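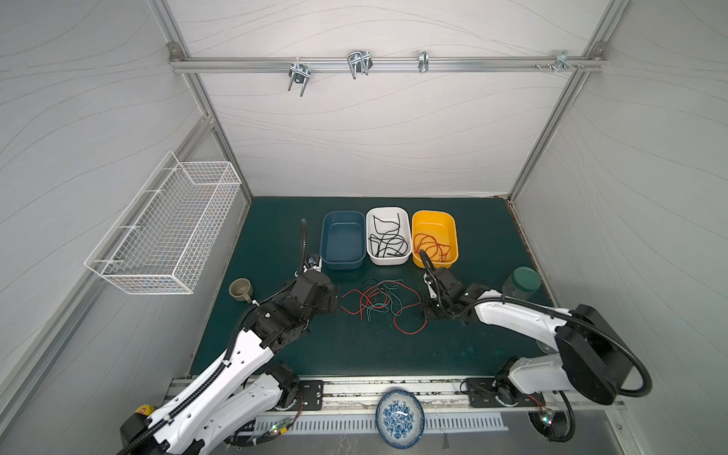

Wires on the green mat, bins along the back.

Slide 4. Household recycling in Prestisstead. Last year the town filled in 2,404 requests for a new bin, most of them in July. Pause here, people usually want to write that down.

Small electricals are the weak spot. Old chargers and leads go in kitchen drawers and stay there. The Gamgate site takes them but shuts at 4, so anyone working in town misses it.

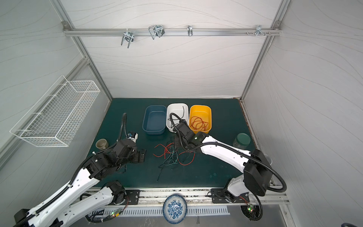
Bandara Road tried a monthly doorstep pick-up - 9 streets, up to 20 homes on each. Take-up was better on the streets that got a paper leaflet. Mention Rirnex printed those at cost.

Next slide is the map. Ask who lives north of the railway before moving on.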